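Setting Up a Stick Grip in the Balton Simulator

If you've just installed the Rorano gripper kit and have been itching to try something with a bit of character, welcome! Blocks and cans are fine for a first evening, but a rough, uneven stick teaches you far more about finger placement – and it's a lot more fun.

Load the stick from the object menu, set it upright, and bring the fingers in low. Close slowly, at 50 percent speed, until the lower end sits in the slot between the central plates. A slight lean is fine. 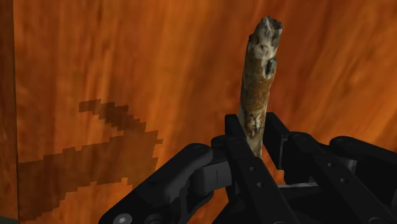 Do I need the paid Balton license to follow along?

The free one covers every step on this page, and you can save up to 4 grips with it.

Once you're happy with the hold, save it under a name you'll remember (I never do) and try a gentle lift. If the stick slides, go back, lower the fingers a touch and close them again before you change any of the friction settings.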